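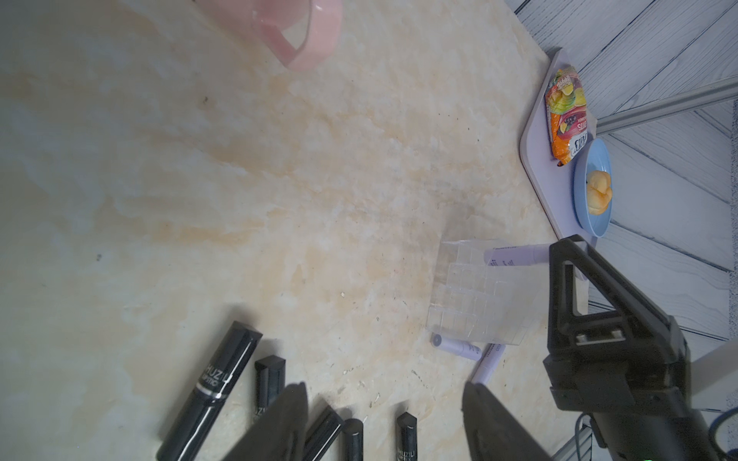
Photo: Cestitz Weekend

Tape-trading documentary "Vinell" opens at the Galli on Saturday

Film & Music | Local Screens
Print | E-mail | 14 comments

A documentary about home-recorded music tapes, and the people who sent them to each other by mail, will have its first public screening in Cestitz this Saturday at 7:30 p.m. The film has the title "Vinell" and is directed by Mared Morris. It will be shown at the Galli, which has 259 seats, and the box office told us on the phone that the balcony is already sold.

Vinell was the name of a tape club. It had no office and no shop, only a post box and a photocopied list that went to the members four times a year. A member could mark the titles he or she wanted, send blank cassettes with return postage, and after some weeks get them back with music on them. Most of this music was made in bedrooms and kitchens and never came out in any other form. There was a lot of slow electronic music, some spoken poetry, and a band from Cestitz that recorded only in a stairwell because they liked the echo.

The club stopped when the last person who copied the tapes moved away. The master cassettes remained in her parents' attic until Morris, who was looking for music for a different film, asked if she could hear a few of them. The attic held 2521 tapes. Morris gave up the other film and began with this one.
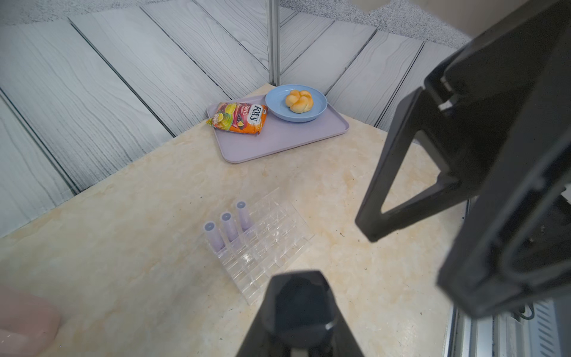 Tabletop and gray wood-grain panels.

"I thought at first that it would be a short piece, maybe ten minutes," Morris told us. "Then I found the letters. People wrote long letters to the person who copied the tapes, and she answered every one. They told her about their jobs and their divorces. The music was a reason to write."

These letters are the strongest part of the film, in the opinion of this reporter, who saw an early cut in April. Morris does not use actors to read them. She went back to the writers where she could find them and asked them to read their own words, many years later, in front of the camera. One man stops in the middle of a sentence and says he does not agree with it anymore. Another laughs so much that the sound becomes distorted, and Morris has left it like that.

The music was cleaned by Primo Guerra, a sound engineer who has worked before on concert films. Guerra said that he removed less noise than he was able to. Some of the tapes had been copied from copies, and on those the hiss is almost as loud as the piano.

"If I take out the hiss, I take out also the room," he said. "You hear a door, you hear a bus outside. The people who made this will know which bus."

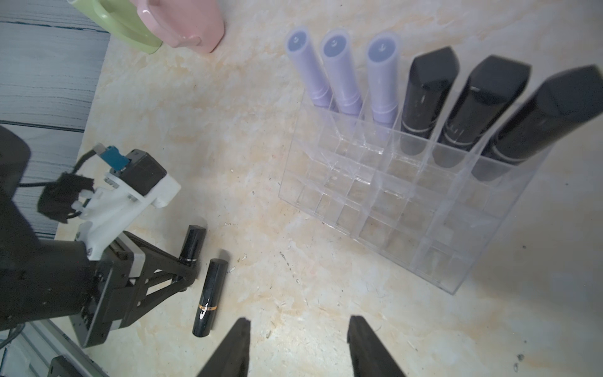
Lipstick organizer on a marble-patterned table.

The film is not without problems. The middle part stays very long with a quarrel between two members over who had the right to a certain recording, and a viewer who does not know the names may get lost. Morris admitted that she has argued with herself about this part. The version for Saturday is shorter than the one we saw, and she said that most of the cuts were made there. The total running time is now 84 minutes. I was also missing a little more about the club's last year, which passes quickly, with only one letter and a shot of the post box.

There is no narrator. Dates and places appear as typed text in the same style as the old lists, including the spelling mistakes. It is a nice idea, although from the back rows of the Galli it may be difficult to read. Those who wear glasses should bring them.

"Vinell" was made without a large company behind it. The distributor is Zilturlow, a small firm that until now has mostly handled reissues of out-of-print records. Zilturlow will also release a collection of music from the tapes, with 30 tracks chosen by Morris and Guerra together. The stairwell band is on it. The collection will come out as a download and, naturally, on cassette. The firm has asked all musicians it could reach for their permission, and it is still looking for a few who signed their tapes only with a first name or a drawing. 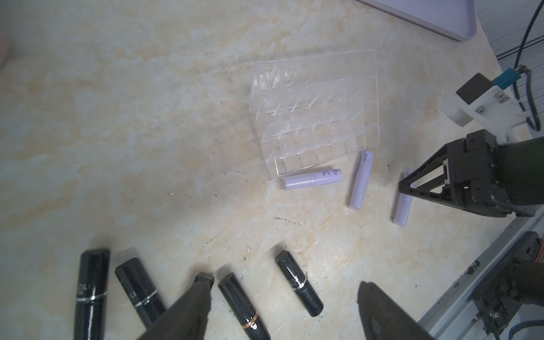

Morris hopes that some of them will be in the audience. After the screening there will be a talk on the stage with her and Guerra, and a table in the lobby where visitors can look through the original lists. Anyone who sent a tape to the club in those years is invited to come a little earlier, at 6:45 p.m., and say hello. Two of the former members are traveling from far away and have never met, even though they exchanged music for almost nine years.

A cassette player with headphones will also be in the lobby, with a small selection of tapes that are not in the film. Guerra asks that people rewind after listening.

Tickets are available at the Galli box office from 4 p.m. daily. Seats on the floor are not numbered. If the evening sells out, the theater plans a second screening the following week, but the date was not yet fixed when we wrote this. The film is in English, with parts in other languages subtitled.

Filed under: documentaries, cassettes, home recording, the Galli
Shared 37 times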